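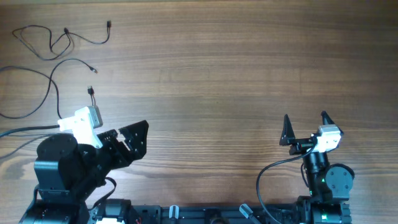
Photo: Valbona Georgiev

1/ Bench update on the two-armed build! For anyone new, I'm putting together a pair of small robot arms on one rail at Wikine, the shared workshop I belong to. The long-term dream is that they sort my cables for me. You may notice the cables are currently winning.

2/ I've been calling the pair Truto since June. Left arm is Truto left, right arm is Truto right. I ran out of naming energy after that and I'm fine with it.

3/ The big win this week is wrist cameras. The camera on the left one sits in a white printed bracket on top of the wrist, and I'm so happy with it. Version one of that bracket had a wall so thin you could bend it with a thumbnail. Version 4 is solid and the USB plug goes in from the top without a fight.

4/ Print notes, because people asked: plain white PLA, 50 percent infill, no supports if you lay it on its back. The little screws bite straight into the plastic. Don't crank them down. I cracked two brackets learning that.

5/ Pointy fingers on the right, flat plates with holes in them on the left. I want to see which style is better at picking one thin cable off a flat table. My bet is on the points. Bošković (my bench neighbor's nickname, he fixes turntables) has bet a coffee on the plates.

6/ Everything bolts to one black rail, and I'd do it that way again in a heartbeat. My first setup had each arm on its own block of wood with a clamp, and every time one of them moved fast the blocks crept apart. Then all my positions were off and I'd spend the evening measuring again. One rail, one set of measurements, done.

7/ Cost so far, since that's the other thing everyone asks. I've put 800 dollars into this, and the servos ate most of it. The rail was a leftover from a shelf of offcuts and cost me 40. Cameras were cheap. Cables were cheap too, which is how I ended up with so many of them.

8/ OK, the cable thing. Each wrist camera needs its own run back to the computer, and it has to be long enough for the arm at full stretch but not so long that it hangs where the gripper wants to go. I've been leaving big loose loops while I work out the reach. It looks messy but it's easy to change, and I'm changing it constantly.

9/ My rule for now: move the arm by hand to every corner of the table with the power off, watch the loop the whole way, and only then tape anything down. Slow and kind of soothing. I put a podcast on.

10/ Somebody asked which software I use. It's Stadimo, a little control program a few of us at the shop wrote together, and it's rough but I love it. You type in joint angles, you save a pose, you play the poses back in order. No fancy interface. There's one slider for speed and I keep it very, very low.

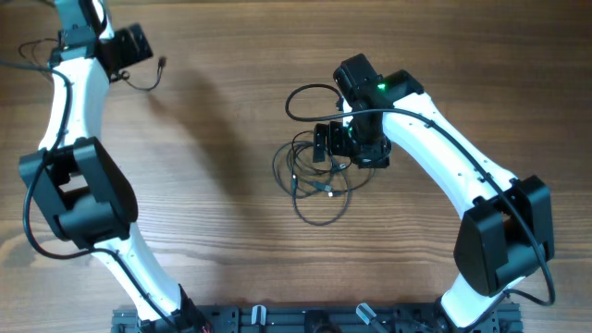 11/ Fingers down over the pile

This is the pose I've been fussing over, the gripper pointed down with a heap of thin black cables right underneath. Look at those two little metal plug tips in the middle of the tangle! They're my target. If an arm can get hold of a plug, the rest of the cable should come along after it.

12/ The tricky part is height. Too high and the fingers close on air. Too low and they press into the wood, and the servos make a noise I don't enjoy. I'm lowering it a hair at a time and saving a pose at each stop, so I have a whole ladder of them to step through.

13/ Light matters way more than I expected. Thin black cable on brown wood is fine for my eyes, but as soon as an arm leans in and throws a shadow, the camera picture gets muddy. I want to try a second lamp from the other side before I touch any settings.

14/ Question for the people who've done this — how do you route cable past the elbow? I've got it following the links with slack at the joint, and I keep going back and forth between spiral wrap and plain hook-and-loop straps. Wrap looks neat but it's stiff. Straps are soft but they slide.

15/ I'll post the bracket file once I've fixed one hole that's slightly too close to the edge. If you print the old one anyway, drill that hole out by hand and go gently.

16/ Next session is the lamp, then the strap test, then a real try at lifting a plug. Coffee bet still open, and Bošković is already telling people he's won. If you're at Wikine in the evening come by the back bench and say hi, I'll happily talk your ear off about servos.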